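Reading time: 9 min

4.2 Delivery promises and what the order records can bear

Print-to-order wall covering firms like to say that fast delivery brings customers back. The claim appears on nearly every product page we read, and it is seldom backed by anything stronger than a few pleased emails. A customer whose mural arrived on time and was hung the same week has every reason to write in. A customer whose second panel came two days after the installer had left may simply shop elsewhere, and no email records it.

We therefore went to the order records of Minislow, which prints custom murals on paste-the-wall stock, and asked whether orders that met the quoted date were followed by a second order more often than those that missed it. The firm supplied 400 orders. We dropped those with no quoted date, or with a date changed at the buyer's request, which left 369.

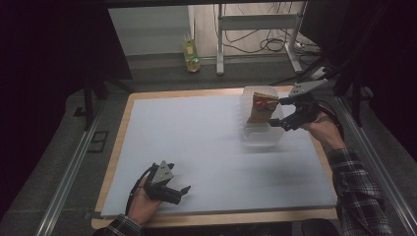

The first difficulty is the word "delivered." Minislow's system marks an order as delivered when the carrier closes the ticket. For a single roll this is fair enough. For a mural shipped in several tubes, the ticket may close on the first tube, and a wall with one strip missing is a wall that can't be finished. We recoded these orders by the last tube to arrive. The share counted as on time fell, as one would expect, and so did the apparent link with repeat buying.

The second difficulty is that the quoted date is set by the firm. A cautious sales desk will look more punctual than a bold one, even if both ship at the same speed. Wornwood, a trade supplier that resells Minislow prints, adds its own margin to each quote, and its orders were on time almost without exception. We don't take this as a sign of better service. A buyer told to wait longer, who then waits longer, has been given an accurate forecast and a slow mural.

Third, repeat purchase is a poor yardstick for a product that stays on the wall for years. We followed each account for 12 months. A homeowner who has papered the one room she meant to paper has no use for a second mural, however happy she is with the first. Trade accounts are another matter, and most of the repeat orders came from them. When we looked at trade accounts alone, the gap between on-time and late orders narrowed to the point where we would not want to argue for it.

Figure 3. Gripper against a plain surface.

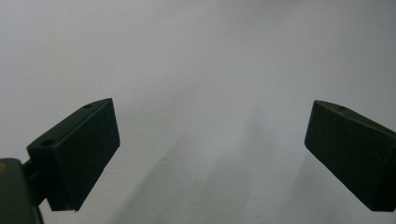
4.3 Comparison with earlier claims

The Whiteley survey, often quoted in supplier brochures, asked buyers to name the reason they would order again, and "arrived when promised" came first. We are wary of it. The question was put right after delivery, when the date was fresh in mind and the seams had not been through a heating season. Color match and lifting edges, the two complaints that fill Minislow's returns log, would hardly show up so early.

Hustness, which sells a similar product with no quoted date at all, would make a useful check, but its records do not separate new accounts from old ones. Until someone gets at data of that kind, we think the safest reading is a dull one. Late murals annoy people, and installers most of all. Whether punctual ones bring in further work is a question our 369 orders leave open.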